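The Gososden Estimate

The request form had a field for quantity and a field for justification. Siham Tawfik filled in the first and left the second until Wednesday.

Quantity was 5 units, with spare fingertip inserts ordered separately under consumables. Protcombe had approved one equipment purchase that year, a conveyor for the Gososden site, and it had gone over budget on freight. The finance template now carried a line for freight. It also carried a line for training, which was grayed out and could not be edited.

She had two quotes. Conda sold the hand-held units outright and charged for service by the visit. Vass leased them, service included, with a minimum term and a clause on cosmetic damage that ran longer than the warranty. Over the first year Vass was cheaper. Over three years Conda was cheaper if nothing broke.

The question was how often something would break. Neither vendor would put a figure in writing. The Conda representative said that it depended on the task. The Vass representative said the same thing and attached a brochure.

The task was dishes. Plates and bowls, stainless steel, picked up by the rim, passed over, set down. Siham had asked for a trial log and received one: 103 handovers, entered by hand in a spreadsheet with a column for remarks. Most of the remarks were blank. Row 41 said "slipped, recovered." Row 77 said "slipped." Row 78 said "same plate."

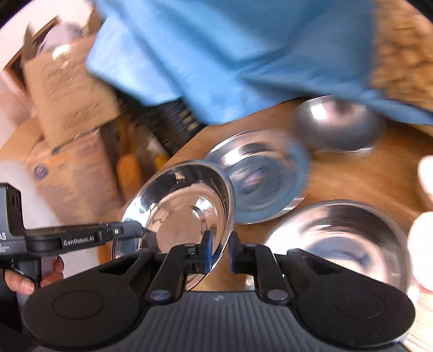
She sorted the log by item. The bowls had fewer faults than the plates, and the deep bowls had none. She sorted it by time of day and found that the afternoon rows were worse. The inserts had not been changed at midday. She wrote this down, then priced a change every 500 handovers, then every 100, and compared the totals.

At the shorter interval the inserts cost more than the service visits. She checked the formula twice. It was correct.

The justification field accepted 1,000 characters. She wrote that the purchase option was preferred, that the main running cost was inserts, and that the trial was too small to set an interval. She asked for a second trial before the order was placed, plates only, with the remarks column made mandatory.

The form returned an error. A second trial was classed as training.

She moved it to freight and pressed submit.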